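Mimcombe bench notebook, March – cloth segmentation and the pick planner

Started after lunch, stopped when the logging disk filled up. Notes for me and for whoever picks up the Trendale branch next. 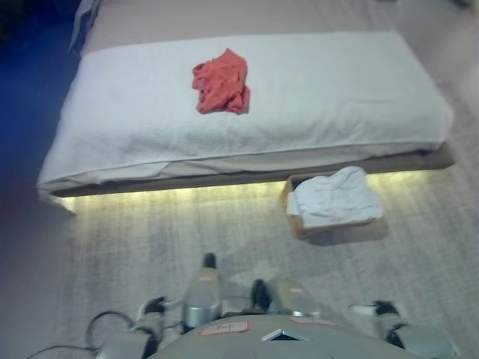

Where things stand

The red-orange cloth on the bed is the nice one. It's crumpled into a heap on plain white, the color threshold grabs it every single time, and the mask comes back as one clean blob. I wish they were all like that! The white cloth in the little box on the floor is the one I've been fighting, and the white cover on the bed is making it worse, because the part that drapes over the side of the mattress has folds that look exactly like loose laundry to the segmenter. So the planner sees a big, exciting, very graspable cloth and wants to go pull the bed apart.

The under-bed light doesn't help either. It throws a warm band onto the floor right by the box, and the auto white balance drifts toward blue whenever the head tilts down. I locked white balance and exposure in the camera node (it's in the launch file now, please don't take it out again) and the mask stopped flickering between head poses. Should have done that first.

Mask changes

Added a depth gate before the cloth classifier. Anything connected to the mattress plane and hanging below it gets tagged as bedding and dropped from the candidate list. It's a dumb rule, and it will bite us the day somebody leaves a shirt half over the side, but for this layout it's fine. I left a TODO in the code with a rude word in it, sorry.

Smoothed the point cloud a bit less too. The old filter was left over from the Bresville demo and it was eating the rim of the box, so the white cloth and the box came out as one lump. With the lighter filter I get a rim edge I can fit a rectangle to.

Planner

Ran 200 planning queries on the recorded cloud, no arm motion, both targets. Bed cloth: solved on all of them, boring, great. Box cloth: 80 failures out of 200 on the same setup, and nearly every one is the elbow running into the collision padding on the bed base. The box sits partly under the edge, so a straight-down approach is out and the wrist has to come in tilted from the room side.

Tried three seeds for the IK on the right arm. The one with the elbow out wide is clearly the best, and I made it the default for anything below mattress height. Haven't rerun the full batch with it yet – that's the next job.

Also the self-filter is still leaving a few torso points in the cloud when the head looks down. They show up as a ghost obstacle right at the bottom of the view and the planner politely goes around it. Padding the torso link a touch more cleared most of it. The cables on the left are a different story, they aren't in the model at all, and I don't have a good idea for that yet.

Tooling gripes

The Palaniappan viewer still draws the mask one frame behind the cloud. I lost most of an hour thinking my transform was wrong. It wasn't. If the mask looks shifted, pause the playback and step it by hand before you touch the calibration.

Next

Rerun the box batch with the elbow-out seed, same cloud, same random seed.
Try shrinking the bed base padding and see how many failures go away.
Free up the logging disk before starting, not during.
Ask for a box in a darker color? Feels like cheating, but I'd like one easy afternoon.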